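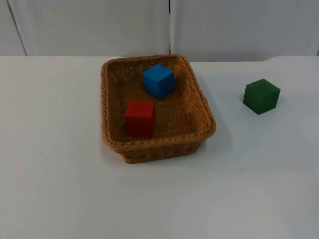
Two cubes in a wicker basket and a third on the table beside it, a workspace of the kind used in partial-goal evaluation.

Main page | Topics | Robot learning | Manipulation | Recent changes

Partial-goal evaluation

Reading time: 2 minutes

Partial-goal evaluation is a method for testing robot manipulation policies in which a trial begins with part of the task already done. It is used mainly with sorting and placing tasks, where a policy must judge which objects still need to be moved. The method was set out by Adoración Montoya and Radek Baláž in a technical report from the Virov laboratory and later extended by Homa Rostami.

Background

Policies trained from demonstrations are commonly tested from the same starting layouts in which the demonstrations began. Montoya and Baláž argued that such tests cannot separate a policy that reads the state of the table from one that replays a learned order of motions. A policy of the second kind may reach into a container for an object that has already been placed, or may stop early once its usual number of moves has been made.

Procedure

An operator arranges the objects by hand before each trial. In the basket task, colored cubes are divided between a shallow wicker basket and the open table, and the instruction is to put all cubes in the basket. Color has no bearing on the goal. The cubes already in the basket count as finished and should be left alone.

A trial is scored on completion and on disturbance. Completion requires every cube to be inside the rim when the policy signals that it is done. Disturbance is recorded if a finished cube is lifted or pushed out of the basket — contact alone is not penalized. Each layout is repeated 5 times, with the basket turned slightly between trials.

Results

In the original study, a policy trained only on full demonstrations completed 30 percent of partial-goal trials. Adding demonstrations cut at random points and restarted from the resulting layouts raised the figure to 76 percent. Most of the remaining failures were missed grasps near the basket wall. Rostami repeated the comparison on the Tremier arm and found the same ordering of the two policies.

Criticism

Manaia Hinds has noted that layouts arranged by hand tend to be tidier than those a robot leaves behind, and that the method may therefore overstate performance. A revised protocol, known as Brumolmont, draws its layouts from interrupted robot runs.

See also: Brumolmont protocol; Goal-conditioned policy; Task resumption

Last revised 2020-02-29 | Contact the editors | Copyright and reuse | Back to top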